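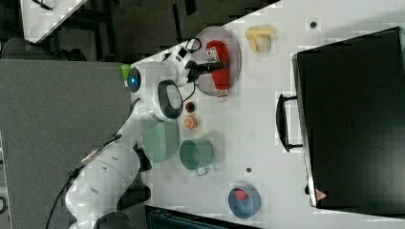
Hand guiding or remote control for teaching a table clearing task?

Posted by Ondstead205, 9/28/19

We are trying to teach an arm to clear a small table: pick up a bottle, cups and a bowl, and put them off to one side. I can put the arm in free mode and push it through the motion by the grip on the wrist, or I can drive it from another desk with a hand controller. So far I have 10 demonstrations by hand and none by remote. When I play them back the arm gets to the bottle on the plate but the fingers close a little too high, and it does badly with the cup that is lying on its side. Is it worth starting over with the remote? The task has to be working by March.

2 replies

Firnow

I have done both. Hand guiding is faster to learn and you can feel when the fingers touch the plate. The trouble is that your own arm and shoulder end up in the camera view, so if you are training from video the robot learns from pictures it will never see again when you let go. If you only replay joint positions that doesn't matter.

Closing too high is a separate problem. Check that the tool length and payload are set for the gripper you have on now. With the payload wrong, the arm can sag or float in free mode, and you correct for it without noticing. Fix that first and record one bottle pick again before you throw anything out.

For the cup on its side, record it as its own task. Start with the fingers already turned to match the cup and come straight down. Move the cup a few inches between demonstrations and turn it too. We needed 310 demonstrations before ours handled cups in any position, and the first batch was mostly useless because we had put everything back in the same spot each time.

Also watch the cable when you turn the wrist. Leave enough slack for the full turn, and stop if it pulls.

Venilberg_shop

Remote. Slower at first but you get used to it. Turn the speed down.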